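In Defence of the Plain Grey Bin

Nicanor Ledesma
February 21, 2018

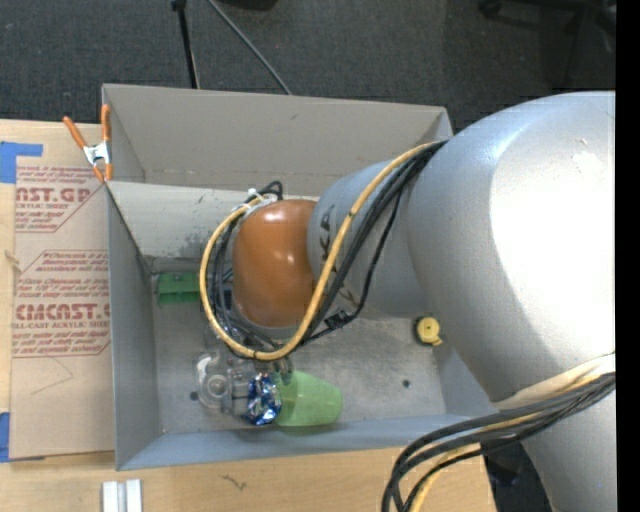 An open grey bin on a wooden tabletop, with scuffs on the inner wall.

The open rectangular bin is the least specified item in most workshops. Benches are chosen by load and height, and drawers by their runners. Bins are ordered last, usually by whoever still has budget, and usually by colour. My argument is that the bin deserves the same attention as the bench it stands on, and that the correct choice in most cases is a shallow, open, grey one with no lid, no dividers and no labels moulded into the side.

I should declare the extent of my experience. I looked after stores and bench layout at Castbridge for 18 years and have since done the same work, part time, for two smaller shops in Ilstead. At the last full count Castbridge held 817 bins of 21 patterns. Most of the trouble I dealt with came from the 21 and very little from the 817.

Take dividers first. A divided bin assumes that the sizes of the contents are known and will remain so. In a stores room with fixed stock that is a reasonable assumption. On a working bench it fails within weeks. One part is discontinued, its replacement is 4 mm longer, and the compartment now holds it at an angle with one end proud of the rim. The usual response is to remove one divider, which weakens the next, and the bin then spends the rest of its life as an open bin with slots in the walls that collect swarf. It would have been cheaper to buy the open bin.

Lids are defended on the grounds of dust. I accept the defence for optical parts, bearings and anything greased. For general bench work a lid has to be put somewhere while the bin is in use, and the somewhere is either under the bin, where it makes the bin rock, or on the next bin along, where it hides the contents. In the June review at Castbridge we found most of our lids stacked behind a radiator. They had been there long enough to warp.

Depth is the point on which I am least willing to compromise. A deep bin stores more per unit of bench area, and this figure appears prominently in every catalogue. It says nothing about retrieval. Anything below the second layer has to be dug for, and digging rearranges the first layer. If the contents are few enough to be seen all at once, the eye does the sorting and the reach is a single movement. Where more volume is needed, a second shallow bin beside the first is better than one deep bin, provided the bench has the room. If it hasn't, the bench is carrying stock that belongs on a shelf.

Wall angle receives almost no discussion. A vertical wall meets the floor in a tight corner, and small flat items that settle there have to be prised out with a fingernail. A wall that slopes towards the floor returns them to the middle. The cost is a small loss of floor area. I have used both types on adjacent benches and would not go back to vertical walls for anything smaller than a matchbox.

Colour is where I expect disagreement. The colour-coding school, of which the Zwahlen catalogue is the most persuasive representative, holds that red, blue, green and yellow bins can be identified across a room. So they can. The difficulty is that the person reaching into the bin needs to see the contents, and a saturated background interferes with that. Brass in a yellow bin is hard to pick out. Black fixings in a dark blue bin are worse. Mid grey suits nearly everything except bare zinc and bare aluminium, and for those a sheet of white paper in the bottom is enough. Coding can be done with a card on the shelf edge, which has the further merit that it can be changed.

Grey does show marks. Every light-coloured bin I have had in service acquired dark smudges low on the inner walls, and a new manager will generally want them replaced. I would leave them. Scuffing is not damage. The tests that matter are whether the base sits flat, whether the corners are sound and whether the rim is free of burrs. A bin that passes those three goes back on the bench. Castbridge was once quoted 2,390 for a complete replacement set from Trodix, on grounds that were almost entirely cosmetic. We spent a small part of it on shelving.

There remains the surface underneath. I prefer timber to steel for a bench that carries bins. Steel is louder, and a bin slides on it when pushed from one side. On wood it tends to stay where it was put, and a pencil line can be drawn round it. I have had colleagues object that timber marks easily, to which the answer is the same as for the bin.

The case against all this is that an open bin relies on people keeping the wrong things out of it. That is true. A divided, lidded, coloured bin relies on it as well, and takes longer to empty when they don't.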